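Self-healing mats: does the "healing" part mean anything?

Quilting & Paper Crafts > Tools and Supplies

pinwheel_vija
Posted 26/05/2026
My old mat is done for and I'm shopping again. The Zoden is 94 dollars in the big size and the listing says it "heals" for 200 projects. Who measured that? What's a project? I can cut up a whole quilt top or trim one greeting card. Has anyone here owned one long enough to say?
Vija Krūmiņa

scrapbin
Had a Zoden for two years. Looks fine, cuts fine. I rotate it every month and keep it out of the sun.

oldrotary
So it lasts if you baby it. My no-name mat from the hardware store got the same care and is on year 7. I think we're paying for the word.

gulizar_s
I disagree with oldrotary. Cheap mats dull blades faster. I switched to an Imer in October and I'm changing blades far less often.

oldrotary
Did you change anything else in October?

gulizar_s
Well, I bought a new cutter too. I still think it's the mat.
Gülizar Sönmez

pinwheel_vija
That's kind of my problem with all of these reviews. Espiritu has 2,559 of them and half were written the day the box showed up. "Arrived flat, five stars." Great, but I want to hear from you after the third winter.

My other worry is the printed lines. I don't trust a grid until I've put a steel ruler on it, and my last mat was a hair short across the long side. I pieced a full set of blocks before I caught it.
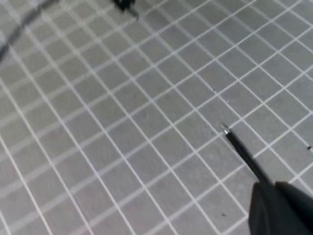
Gray mat, white grid, seen at a slant.

scrapbin
I never measure with the mat anyway. Ruler only. The lines are for getting your fabric straight.

oldrotary
Agree with scrapbin for once. Flip it over and use the blank side if you have one.

gulizar_s
Then why do they all print a grid? If I pay that much I expect an inch to be an inch. Prirura swapped mine when I complained, no argument, so somebody there must think it matters.

oldrotary
Or it's cheaper to mail you a mat than to read your email.

pinwheel_vija
OK, I'm skipping the Zoden at that price. I'll get the hardware store one, check it with the steel ruler in the aisle, and put the difference into blades. Will report back if it curls.

scrapbin
Store it flat and it won't.

oldrotary
Mine hangs on a nail. Hasn't curled yet.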